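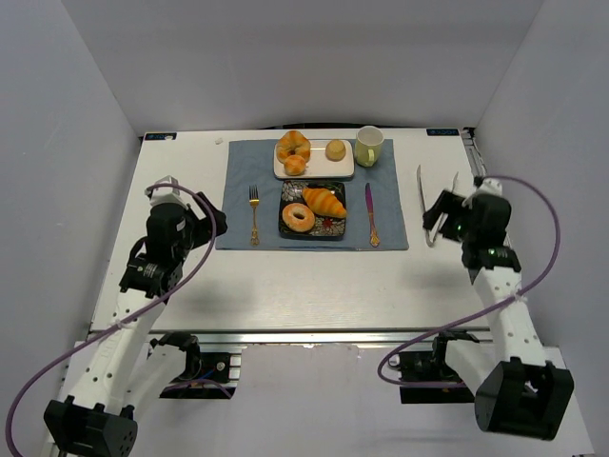
Drevorero woven placemat, blue-gray: notes after a breakfast setting

The mat holds a full single setting: a white serving plate of pastries, a mug, a black floral plate, and a fork and knife on either side. The edges are hemmed with a fine stitch line. The weave is small and even, and the color sits well against both black and white dishware.

Faults are minor. The cloth wrinkles, most visibly where no plate weighs it down. 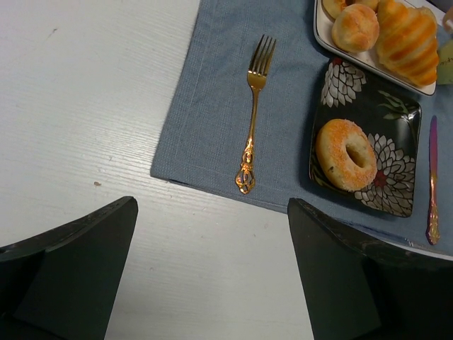 The lower hem also has a small pale frayed spot, worth trimming before it spreads. Gold-colored cutlery stands out clearly on this shade, and an openwork fork handle shows the weave through its gaps.

I have used two of these mats since September. Both go through a cool wash and a low iron. Leanne Hartley prefers the heavier Pliltar mat, which lies flatter but frays sooner at the corners.

Rating: 3 out of 5.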